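Speaker Notes
Shared Entryways: Keeping Footwear in Order
Session 3, Residential Services Training, Huanca Housing Association
Presenter: Filipa Sampaio
Allow 50 minutes, including discussion

Opening

Welcome participants and thank Heriberto Cusi for arranging the room. Remind everyone that the handout contains the floor plans and that the sign-in sheet must be returned before the break.

State the purpose of the session. By the end, house leads should be able to set up a shoe area at the entrance of a shared residence, explain it to new residents in a few sentences, and keep it in working condition through the winter months.

Background

The Association manages 74 shared units at the Sindik and Zorkow sites. In the spring review, residents submitted 305 comments on common areas. Entryways were mentioned more often than kitchens, which surprised the review team. The complaints were of a familiar kind: shoes left in the walking path, single shoes that could not be matched, and wet boots placed on top of someone else's dry ones.

Pause here. Ask whether this agrees with what the leads see in their own buildings. Take two or three responses and move on.

Placing shoes on the shelf

Explain that the recommended arrangement is one row per shelf, with each pair side by side. Stacking is discouraged. A stacked pair hides the pair beneath it, and the residents who leave earliest in the morning will pull the whole pile down looking for their own.

Pairs of the same model should be kept together by color. Canvas sneakers are the usual difficulty, as many residents own the same make in different colors, and green, red and black shoes of one design are easily mixed when they are put away in a hurry.
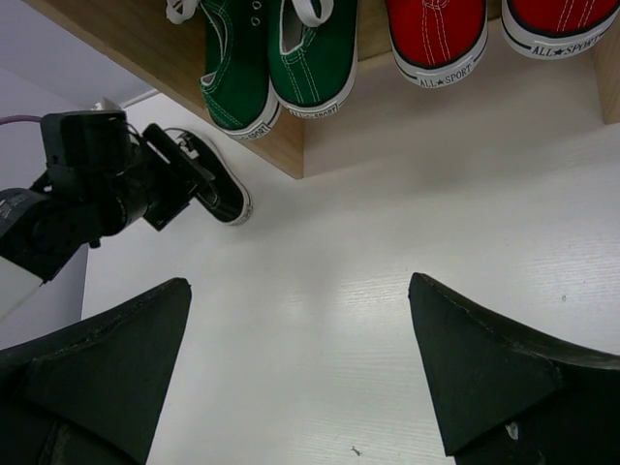
Laces should be tucked inside the shoe before it goes on the shelf. A hanging loop catches on the next pair and drags it forward. Teguh Mangundap raised this point at the Zorkow site, where the shelf is mounted above a table, and his residents now tuck laces as a matter of course.

Where a table or bench stands below the shelf, it may be used for sorting. It should be cleared afterward. Shoes are not to be stored on any surface where mail or groceries are set down.

Cleaning and drying

Canvas uppers should be brushed when dry. Mud that is rubbed while wet will work into the weave. White rubber soles can be wiped with a damp cloth and mild dish soap. Refer participants to page two of the handout for the list of supplies, which may be ordered through Callance under the existing account.

Wet shoes go on the tray by the door until they are dry. Stuffing them with newspaper is acceptable. Placing them on a radiator is not, and leads are asked to correct this promptly when they see it.

Unclaimed shoes

Read the policy aloud, as there has been some confusion. Shoes without an owner are bagged, labeled with the month and the unit, and held by the site office. Single shoes are held in the same way as pairs. Amna Cheema keeps the register for both sites and should be informed before anything is donated.

Note for presenter: the question of guest footwear will probably come up. The policy does not cover it. Record the question and refer it to Kevin Grajales.

Discussion

Divide the room by site. Ask each group to mark on its floor plan where the shelf, the tray and any bench should stand, keeping the door swing clear. Units with a narrow hall may need the shelf on the wall opposite the coat hooks.

Collect the marked plans at the end. Revised entryway plans are due at the site office in May.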